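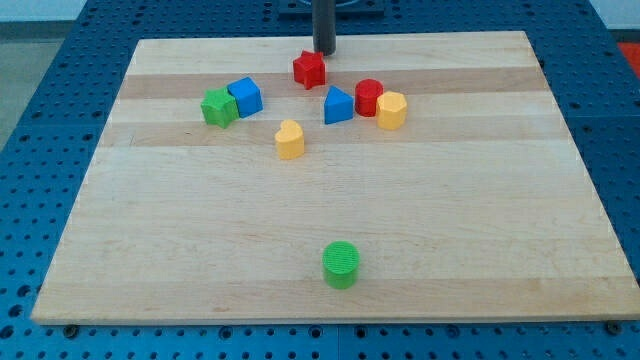
Siyabonga Ntuli asks whether an arm that can push blocks across a board is ready to clear a kitchen table. With this release of the Plesus tabletop controller, no. The tidying routines in this section cover rigid, dry items of similar height on a flat surface. Dishes, cutlery, cloth and anything holding liquid are outside the rated use, and section 7 explains what happens when they are tried.

6. Tidying and sorting by pushing

6.1 What the routine does

The push routine moves items across the work surface with the tip of a vertical rod. It does not grasp or lift. An instruction such as "move the yellow heart next to the blue cube" is converted into a series of short strokes, and the position of every item is checked again after each stroke.

Grouping by color, grouping by shape, separating two touching items and moving one item to a named side of the board are supported. Stacking is not supported. Turning an item to a given angle is available as a trial feature and is off by default.

6.2 Before you start

Mount the board flat on the table and confirm that it does not rock under hand pressure. A board that shifts during a stroke invalidates the calibration, and the controller has no means of detecting this by itself.

Items should be matte or semi-gloss and should stand without support. Tall, narrow items tip when struck above the middle. Round items standing on end can be used, but they tend to slide off the side of the rod if the stroke is not aimed through their center.

CAUTION: Keep hands, sleeves and cables off the board whenever the status lamp is amber or green. The routine treats a hand as an unknown item and will attempt to go around it. This is not a safety function.

6.3 Setting the rod height

1. Set the controller to Manual.
2. Clear the area of the board under the rod.
3. Lower the rod in slow mode until a sheet of office paper drags lightly beneath the tip.
4. Raise the rod by 2 mm and press Store.
5. Repeat steps 3 and 4 near each corner of the board.
6. If the stored heights differ by more than 2 mm, level the board and start again from step 3.

NOTE: On wooden boards, repeat this procedure after a marked change in room humidity. Armindo Paiva's installation in an unheated workshop needed new heights every January. The same board held its setting for the rest of the year.

6.4 Teaching the items

1. Place one item in the center of the board, away from all others.
2. Select Items, then Add.
3. Enter a color and a shape. Use one word for each.
4. Wait for the outline on the display to settle, then press Accept.
5. Move the item to a far corner and press Verify.
6. Repeat for each remaining item.

If two items share a color, the shape must be given in every instruction. "Push the green one left" will be rejected with message E12 when a green star and a green cylinder are both registered. Earlier releases picked the nearer item without asking.

6.5 Running a sort

1. Place the items on the board in any arrangement, with a clear margin along all edges.
2. Set the controller to Auto.
3. Enter the instruction, or choose one from the stored list.
4. Read the planned order on the display. Press Start to accept it or Edit to change it.
5. Stay within reach of the stop button until the lamp turns white.

Touching items are separated first. The rod is brought down in open space and moved in from the side, so a pair with no free space around it may take several attempts. If the controller stops with E15, move one of the pair by hand and press Resume.

Items resting at the edge of the board are not pushed. They must be returned by hand.

6.6 Using the routine for actual chores

The following guidance is based on trials carried out by Kaltus with the Cordeiro rod kit. The log holds 3,103 strokes, most of them with plain blocks, and it should not be read as a guarantee for other items.

Returning toys to one side of a play table: suitable, provided the toys are rigid and do not roll.

Sorting boxed fasteners on a packing bench: suitable at low speed. Open boxes spill.

Clearing cups: not suitable. Empty cups tipped, and full ones were not tested.

Wiping: not suitable. The Pasel pad adapter fits the rod, but the controller does not regulate downward force.

Folding or straightening cloth: not suitable. The outline changes with each stroke and the plan does not converge.

Vasco Cardoso, reviewing the trials, objected to the word "chores" in the heading and asked for "surface tasks." The heading has been kept for this edition because customers search for it. His second objection, that a person clears the same board in a few seconds, is accepted. The routine is intended for unattended repetition behind a guard, where speed matters less.

6.7 After use

1. Raise the rod to its parked height.
2. Set the controller to Manual and wait for the lamp to go out.
3. Wipe the tip with a dry cloth. Do not use solvent on the sleeve.
4. Check the board for scoring along the most used paths. Light marks can be sanded. Repeat section 6.3 afterward.

Revised Wed 18 May. Corrections to this section go to Adalberto Evangelista, with the controller serial number and the message code if one was shown.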